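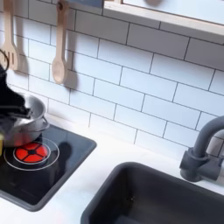 Drendwood Historical Society to Open the Betancur House to the Public

FOR IMMEDIATE RELEASE
Wednesday, October 21, 2026

DRENDWOOD - The Drendwood Historical Society announced today that it has completed its purchase of the Betancur House and will open the building to visitors next May. The society will operate the property as a house museum and as the new home of its local records collection.

The Betancur House stands on a corner lot two blocks from the old rail depot. It was built for a grain dealer whose family held the property until the society's purchase this year. The original part of the house is a plain two-story block with a side hall and a low-pitched roof. A rear wing was added in the 1880s, and the full-width front porch dates from shortly after 1900. The brackets under the eaves, the front door with its narrow sidelights, and most of the window glass on the street side are original.

"The Betancur House has been altered less than any other building of its age in Drendwood," said Mahfuz Rathnayake, president of the society. "The family repaired what needed repair and otherwise left the rooms alone. We intend to follow the same practice."

Purchase and Funding

The society bought the house and its contents directly from the family. The price was met from the society's building fund and from a bequest restricted to the care of historic property in the town. No borrowing was required. A preservation easement, recorded with the deed, protects the exterior and the front staircase from removal or major change under any future owner.

Repair Work

Repairs will be carried out by Gunemik, a contractor that specializes in older wood-frame buildings. The first phase covers the roof, the gutters and the brick foundation on the north side, where water has entered the cellar for many years. Window sashes will be removed, reglazed and returned to their original openings. The porch floor, which was replaced in the 1970s with boards of the wrong width, will be rebuilt to match a surviving section found under the east steps.

Interior work will be limited. Plaster will be patched where it has separated from the lath, and the wiring will be brought up to code. Paint samples taken from the parlor and dining room show several early colors beneath the present white, and the society will decide on a final scheme once the samples have been studied. An accessible entrance will be built at the rear wing - the least altered rooms, at the front, will not be affected.

Records Collection

The society's records collection will move to the second floor of the rear wing. It holds 3,865 cataloged items, among them deeds, tax rolls, church registers, store ledgers and photographs of town streets. The catalog is kept on the Fondau system and may be searched at the society's present office during regular hours. The collection will be closed to researchers for 12 weeks during the move. Requests for copies should be made before the closing, and dates will be posted at the office and at the public library.

Visiting the House

When the museum opens, guided tours will be offered on weekends, with school groups received by appointment during the week. Admission will be free to members of the society and to residents of Drendwood under 18. Tour size will be limited because of the narrow stairs.

Residents who own photographs, letters or building papers relating to the house are invited to lend them for copying. The society is especially interested in views of the porch before 1920 and in any record of the carriage barn, which stood behind the house and was taken down before the present lot lines were drawn. Originals will be returned to their owners.

About the Drendwood Historical Society

The Drendwood Historical Society collects and preserves materials on the history of the town and its surrounding farms. It publishes a members' newsletter, maintains markers at historic sites and presents a yearly series of public talks.

Press inquiries may be directed to Mahfuz Rathnayake at the society's office.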